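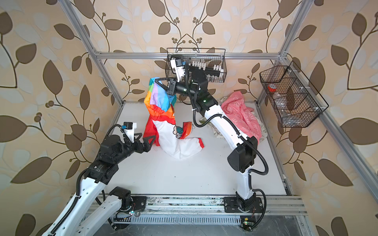 4.3 Textilien greifen und anheben: Betriebsregeln für die Zweiarmzelle

Dieser Abschnitt gilt für alle Brorkon-Zellen am Standort Sorkthorpe, auch für die, von denen jemand behauptet, sie seien »nur kurz im Testbetrieb«. Abschnitt 4.2 (Nullpunkt und Not-Halt) wird vorausgesetzt. Wer ihn übersprungen hat, blättert jetzt zurück. Wir warten.

Vor dem Start

1. Arbeitsfläche freiräumen. Liegen bleiben dürfen nur die Textilien des laufenden Auftrags. Kaffeebecher sind keine Textilien.
2. Ersatzteile und Kleinkram gehören in die Drahtkörbe an der Rückwand und rechts. Beide Körbe hängen im Schwenkbereich der Kamerahalter. Nichts darf über den Korbrand ragen.
3. Kabelschläuche an beiden Armen mit der Hand abfahren. Die Schlaufe am Ellbogen braucht Spiel, darf aber nicht bis auf den Boden der Zelle durchhängen.
4. Handgelenkkameras prüfen: Sitz der Halter, saubere Linse. Ein Hemdzipfel reicht nicht als Putztuch, auch wenn Gumaro Tovar das seit Jahren so hält.
5. Greifkraft auf Profil »Stoff« stellen. Das Profil »Karton« hebt Kinderkleidung ebenfalls an, aber nicht unbedingt in einem Stück.

Anheben mit einem Arm

6. Den führenden Arm an eine Ecke oder einen Saum fahren, Greifer schließen, senkrecht anheben. Höchstgeschwindigkeit 200 mm/s.
7. Der zweite Arm wartet mit offenem Greifer neben dem Stoff. Mindestabstand der Handgelenke: 225 mm.
8. Hängt das Teil verdreht, Bewegung anhalten und eine Sekunde ausschwingen lassen. Dann erst den zweiten Griffpunkt wählen. Ein Ärmel, der noch am Boden liegt, ist kein Fehler und wird nicht quittiert.
9. Nach 30 Griffen eine Pause einlegen und die Fingerflächen auf Fusseln kontrollieren.

Hinweis: Gemusterte Wandverkleidungen sind zulässig. Wer die Tapete wechselt, trägt das ins Zellenbuch ein und lässt die Stofferkennung neu prüfen. Geschmacksfragen klärt das Zellenbuch nicht.

ACHTUNG: Nie in die Zelle greifen, solange ein Arm Stoff hält. Auch nicht, um »nur schnell« einen Kragen zu richten — der Arm kennt den Unterschied zwischen Ärmel und Ärmel mit Inhalt nicht.

ACHTUNG: Die Platinen an der vorderen Schiene liegen offen. Leuchtet dort Grün, heißt das nicht, dass man sie anfassen darf. Arbeiten an der Verdrahtung nur spannungsfrei und nur durch Grethe Brøndum oder ihre Vertretung.

Störungen beim Anheben: siehe 4.4.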